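Pelard Nekham 8 stage vocal and keys preamp: long-term review

The Nekham 8 is an eight-channel microphone preamp and converter in a single rack unit, made by Pelard and aimed at touring acts who want the same front end on stage and in the studio. I have used one since March, first on a recording session for a four-piece Afro-fusion group and then as the stage input box for their regional run. The run covered clubs, two festival side stages and one town hall with very poor mains.

Construction

The chassis is folded steel with an aluminium front panel. The rack ears are part of the chassis and not bolted on, so a fully loaded unit doesn't sag in a shallow case. Rear XLR sockets are the latching type and are mounted individually. The front panel carries two combination sockets, which duplicate channels one and two and override the rear inputs when something is plugged in. The override is mechanical. It works as described in the manual, but there is no indicator for it, and a forgotten jack lead on the front will mute a rear microphone without any sign on the meters.

Gain controls are stepped in the first half of their travel and continuous in the second. I did not like this at first. In practice the steps make it easy to return to a noted setting for backing vocals and percussion overheads, and the continuous portion is useful for quiet sources such as kora or nylon-string guitar. The knob caps are push-fit and one came off in transit. It went back on with no tool required.

Preamps

The character is neutral. There is no transformer in the signal path and no switch to imitate one. Vocals recorded through a large-diaphragm condenser at moderate gain came back with a low noise floor and clear consonants. With a passive ribbon on a shekere at the far end of the gain range, hiss became audible on headphones between phrases. It was not audible in the mix.

Overload behaviour is abrupt. A talking drum player who leans into the microphone will clip the input well before the channel looks busy on the meter, as the meter segments are slow and sparsely spaced towards the top. Use the pad on all hand percussion. The pad is a physical switch on the front panel, one per channel, and I consider it the best decision Pelard made on this product.

High-pass filtering is fixed and gentle. It removes stage rumble adequately. It does nothing useful against bass spill from a side fill, and I continued to filter at the console.

Conversion and latency

Monitoring through the software mixer at the smallest stable buffer, the singer had no complaints about timing on in-ears. At the next buffer size up she noticed a slight doubling on sibilants. On a laptop of ordinary specification I was able to hold the small buffer for a full session with 2 reverb sends and light compression on each vocal.

Clocking was reliable. The unit was slaved to the festival console on one date and locked without intervention. When the house cable failed during line check, the Nekham 8 reverted to its internal clock and produced a short burst of noise through the monitor wedges. A soft mute on loss of sync would be a sensible addition in firmware.

Software

The control application is called Joshi. It presents a channel strip, a routing matrix and a scene list. The matrix is clear and can be read from standing height over a laptop. The scene list is weaker. Scenes store gain on the continuous range only, so the stepped portion has to be set by hand, and the application shows an amber flag for any channel where the stored and physical values disagree. With eight channels flagged after a changeover, recall takes longer than reading settings off a strip of tape. I went back to the tape.

Session files are small and portable between machines. My longest session folder, with every take from the album dates, came to 971 clips, and Joshi opened it without slowing down. Renaming is done one clip at a time. A batch rename function is present in the menu but greyed out in the version I have, with no explanation in the release notes.

The application does not run on tablets. For a product sold partly to stage users this is a real limitation. The monitor engineer on our dates works from a tablet at side stage and had no access to preamp gain at all.

Power and heat

Power is from an internal universal supply with a locking inlet. The unit runs warm. I would leave a vented blank above it in any closed rack, and would not put it directly under a wireless receiver. At the town hall the stage supply dipped whenever the kitchen was in use and the lighting dimmed visibly. The Nekham 8 stayed up throughout. The guitarist's pedal supply did not.

There is no redundant inlet. At this price that is expected, but a band whose backing tracks and vocals all pass through one box should carry a spare or at least a small analogue mixer.

Comparison

The obvious alternative is the Zoltari, which offers the same channel count in a deeper case. The Zoltari has better meters and proper gain recall across the whole range. It is also noisier at high gain in my tests, and its fan can be heard in a quiet control room. For fixed installation or a theatre pit I would choose the Zoltari. For a group that records its own vocals in spare rooms between dates, the silent chassis of the Nekham 8 is worth more than the recall.

I also compared both with the preamps built into a mid-range digital console. Differences on close-miked vocals were small. On acoustic guitar and on a room pair the Nekham 8 gave a cleaner low-level signal and slightly better separation of reverb tails.
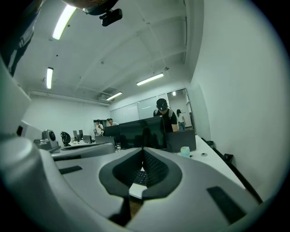 Can the Nekham 8 feed a broadcast or livestream mix at the same time as the front-of-house desk?
The routing matrix allows any input to be sent to both the digital output and the analogue outputs, so a separate stream feed is possible without a splitter. The analogue outputs are post-gain, which means that a gain change made for the house will also be heard on the stream. Agree on gain at soundcheck and leave it alone.

Documentation and support

The printed guide is brief and covers connection only. The full manual is a 166-page download, indexed and mostly accurate. The section on word clock termination contradicts the legend on the rear panel. The rear panel is correct.

I contacted support once, about the greyed-out rename function, and received a reply confirming that it was a known fault. No release date was offered. The firmware updater needs a direct cable connection and will refuse to run through a hub, a restriction mentioned only in the error message.

Points for

Quiet preamps with no added colour. Individual hardware pads. Silent operation. Stable drivers at small buffer sizes. Tolerant of bad mains.

Points against

Partial gain recall. Slow meters. No tablet control. Noise burst on loss of external clock. No indication that a front socket has overridden a rear one.

Verdict

Recommended for self-recording groups and for small touring parties with one engineer. Hire companies should look elsewhere until recall is fixed, as the time lost at changeover will be charged to somebody. The review unit was bought at the normal retail price and remains in the band's rack, in the second slot from the top, with the front sockets taped over.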